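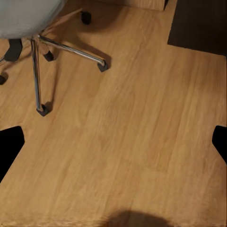 Downward view in the simulator, wooden floor, with the chair at top left and the dark mat at top right.

Lists > Hestwood Users > Setup and upkeep > Floor camera settings after a swap

Reading time: 3 minutes

Hello all, and hello Ladi in particular,

Thank you for such a clear message, and sorry to have sat on it while we got through the end of March. I'll leave your words in here so that anybody joining us can follow along.

Ladi Okonkwo wrote:
> We run one Hestwood in the Medville building and I've just put a new
> downward camera on it. Before I let it loose I tried our old settings
> in the Lultwood simulator, and it keeps slowing down near the office
> chair, and sometimes out on bare floor too. The old camera never did
> this. Do I need to redo the whole set-up, or is there a shorter way?
> I have 160 saved views from the last run if they are any use.

There is a shorter way, and your saved views will be a great help!

Start with the mask, the part that tells the machine which bits of its view to ignore. In the view at the top of this message there is a black shape coming in from the left and a smaller one from the right, and the two don't match in size. If your old mask is the same on both sides (ours was, for far too long) it will cover too much on one side or too little on the other. Draw each side by itself, and leave a margin of 6 pixels past the edge of the black.

Next, the soft dark patch at the bottom in the middle. Please don't mask that one straight away. It lies over floor the machine may need to see, and I would sooner raise the shadow limit a little at a time. We ended up at 46, having started a good deal lower, but your floor may want something else. The grain is rather smeared in the lower half of that view as well, so I'd take the floor sample from a sharper stretch of planks if you can find one.

Then the chair, bless it. Shiny chrome legs on a pale floor are a proper nuisance — you get the bright streak along the top of the leg and then a soft grey shadow beside it, and the old settings can easily take that for two legs. Turn on "join near edges" and keep the casters as solid obstacles. I wouldn't be tempted to shrink the safe distance to get past, however slow it looks.

Leave the dark mat till last. It has nice straight edges but there's a step in the left one, with a notch of wood floor going in, so mark it by its corners and don't let the tool draw a plain box round it. In our Etim settings file mats go under "surface" and not "drop", and it's worth checking yours, as the two sit next to each other in the menu and I have picked the wrong one more than once.

Once all that is done, run your 160 views through again and look at the ones it still flags. If it's only a handful, do a slow run of 2,000 steps in the simulator before you go near the real floor, and save the settings under a new name so the old camera's file stays as it was.

Do write back with how you get on, Ladi, and send the mask file along if either side still looks off. I'm usually at the bench until four.

All the very best,
Your list keeper at Lultwood

Contact the list keeper | © Hestwood Users list | Back to top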